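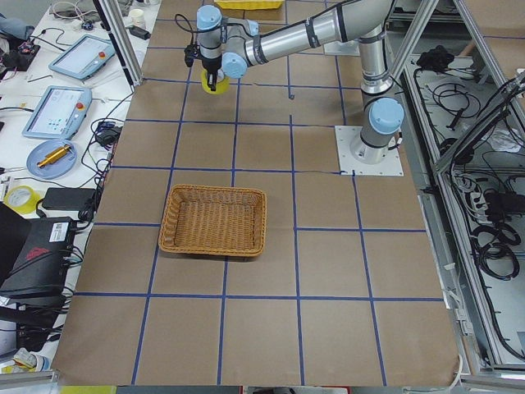
Section 4: Setting up the cutting table

Print this page | E-mail this page
Reading time: 4 minutes

This section covers preparing a table for laying out and cutting fabric with the Grevadwood pattern set. Read it through once before you start. You will need the paper roll, the tape, a long ruler, a pencil and a damp cloth.

Before you begin

Choose a table you can reach across without leaning on it. Kitchen tables are usually too low for long cutting sessions. If your back starts to ache, raise the table on the leg blocks sold as part 377, or stop and rest.

CAUTION: Do not use leg blocks on a table with wheels.

4.1 Covering the table

1. Wipe the table top and let it dry fully.

2. Unroll the paper along the longest side. Leave enough hanging over each end to fold under.

3. Smooth the paper from the middle outward with the flat of your hand.

4. Fold the ends under and tape them to the underside of the table. Do not tape to a varnished edge.

5. If one width of paper does not cover the table, lay a second strip beside it with an overlap of 2 inches. Tape the overlap along its full length so fabric cannot catch on it.

Note: Plain brown paper is fine. Printed paper and newspaper can mark light fabrics, especially if you press on the same surface.

4.2 Marking the grid

1. Measure the length and width of the table and write both down.

2. Make pencil marks along each long side at equal distances. The spacing is up to you, but it must be the same on both sides.

3. Run tape from each mark to its partner on the opposite side. Keep it tight and press it down as you go.

4. Repeat for the short sides.

5. Check one corner of the grid with a set square. If it is off, lift the last strip and lay it again.

Choose a tape color that shows up against the paper. Masking tape is hard to see on brown paper in the evening.

4.3 Laying out the fabric

1. Wash and press the fabric first. Cotton from the Zarkham range can shrink, so do not skip this.

2. Place the selvage along one of the lengthwise tape lines.

3. Smooth the fabric without stretching it. The crosswise threads should run parallel to the crosswise tape.

4. Put a weight at each corner. Cans of food work as well as pattern weights.

5. Lay the pattern pieces with the grain arrows parallel to the selvage. Measure from both ends of the arrow to the nearest tape line and adjust until the two measurements match.

For knits, let the fabric rest for 40 minutes after smoothing. Do not let the spare length hang off the table while it rests.

4.4 Cutting

Use shears with the lower blade resting on the table. Cut with long strokes and move yourself around the table instead of turning the fabric.

CAUTION: Do not use a rotary cutter directly on the paper. It will cut through the paper and the tape and may score the table. Put a cutting mat underneath first.

If the tape lifts, replace the whole strip. Patches leave a ridge.

Continue to Section 5: Transferring marks.

Text by Glykeria Tzavaras. Checked by Markos Psarras. Revised September.

Contact us | Copyright Grevadwood Patterns | Back to top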